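Notebook, Saturday, 7:15 am

Went through the Lockwood traffic package again before anyone else was in. Gemma Pickering wants to know if we should renew for May and I said I'd have an answer by lunch. I don't have one yet, but I'm leaning no.

What they sold us: 400 signups to the Zoditz mailing list, "targeted, home business niche." What the list shows: 400 signups, all right. 100 of them came in during one overnight stretch, at very even gaps. Real people bunch up. They click when a newsletter goes out or when somebody posts a link. I put the log next to the one from our own banner on Lurkau and the two look nothing alike.

Confirmation clicks from the Lockwood batch: 4. Replies to the welcome mail: none. Sheila Bainbridge thinks the welcome mail is going to spam. Could be. But the same mail goes to the Lurkau people and they do answer it, mostly to complain.

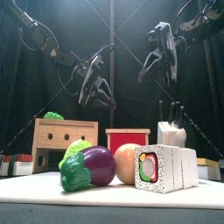
Their rep's explanation is that new subscribers need time to "warm up" and we should buy the next tier before judging. I've heard this from every traffic seller I have dealt with. The next tier always has the good leads in it.

Also looked at the affiliate side. Lockwood pays you for bringing in other buyers, and I can't find one happy review that doesn't have a referral link at the bottom. Doesn't prove anything. I'd still like to see one without.

To do:
- Ask Lockwood for referring pages, all of them. They sent 3 last time and one was a parked domain.
- Resend the confirmation with a plain subject line, no "free," to test Sheila's spam idea.
- Hold the Zornstead landing page where it is. No changes while this runs or we won't know what did what.
- Gemma: please don't click renew yet.

11:40. Plain-subject resend went out. One new confirmation so far, from an address that looks like somebody leaned on the keyboard. Leaving it until tonight.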